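Workshop notebook – hand gripper, pads and linkage
August 28, 2026 | Svenja Moser | 4 min read
3 comments | 5 shares

Picked up where I left off with the Minus, our hand-held gripper, and spent the whole session on the pads again. I know, I know, I said I'd do the trigger spring first. The trigger spring is still in its bag on the shelf above the drill press, and if anyone wants to beat me to it, please do!

The right pad covering is done for. It's lifting in a strip across the face and the lower corner has gone all stringy, and the left one is in much better nick. Same sheet, same glue, cut the same afternoon, so I've been trying to work out what I did differently. My best guess is the degreasing. I remember doing the left one properly with the metho and then getting distracted by the laser cutter alarm, and I have a nasty feeling the right one only got a wipe with my sleeve.

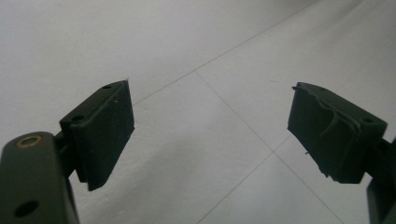 Can the covering be swapped without taking the whole finger off?
Undo the pad from its bracket and leave the arm alone. The pad comes away by itself and you can peel and re-glue it on the bench, and the pivot doesn't need touching at all, so your opening width stays where you set it.

I wish I'd worked that out back when we built the first pair, when I stripped the lot down to the bushings and then couldn't get the two sides to close evenly for a week. Anyway. Kindcombe (the shop, not the town) had two kinds of rubber sheet in the offcuts bin and I bought both. The thin one is stretchy and grabs nicely but I can tear it with my fingernails, which isn't a great sign. The other is stiffer and a bit of a pain to fold round the edges. I want to try the stiff one with the corners snipped before folding, the way you'd cover a schoolbook, instead of bunching it up and hoping.

Glue is the other half of it. I've been using the contact adhesive from the big tin and I don't think I've ever once waited the full time before sticking the faces together. It says to wait until it's touch dry and I'm always off doing something else or being impatient, so it's either bone dry or still gooey. Next round I'm setting a timer. Scuff the block with 800 grit first as well, then metho, then hands off!

Linkage notes while I remember them. The brass ring in the arm is still a good fit and I'm not changing it. There was a little side play in the joint last time and I shimmed it with a bit of drink can, and it feels all right in the hand, but I'd like a proper washer in there before anybody takes it out of the workshop. Crabtree sells them in packs far bigger than we'll ever need, so maybe we split one with the bike people.

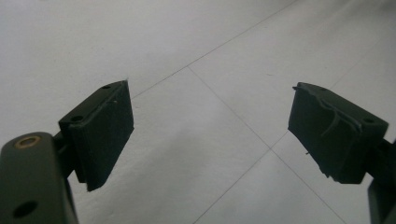

The other thing with that joint is that I drilled the arm by eye the first time, and the hole for the pin came out a hair oval. It's fine under light squeezing. If you really lean on the trigger you can feel the finger twist a touch, and I reckon that might be loading one pad corner more than the rest. So it could be the sleeve wipe, or the twist, or a bit of both – I can't tell yet. Easiest test is to put fresh covering on both pads, prepped the same way, and swap the blocks left for right. If the right side goes first again, it's the arm.

Electronics, briefly. The Rullano board is still counting open and close cycles off the trigger switch and it read 988 when I packed up. I don't fully trust that number, as it double counts if you let the trigger go slowly. I'll add a bit of debounce when I've got the laptop with the right cable. Until then please write any long sessions on the sheet taped inside the lid.

For whoever's in next:
– stiff sheet is in the flat drawer, thin sheet is rolled up behind it
– don't use the last of the metho, I need it for the pads
– the small hex key is back on its hook and I'd love it to stay there
– spare pad blocks are cut but not drilled, so clamp them together and drill the pair in one go

I'd like the new coverings on and a few proper pick-ups done before the open night in October. Trigger spring after that. Probably.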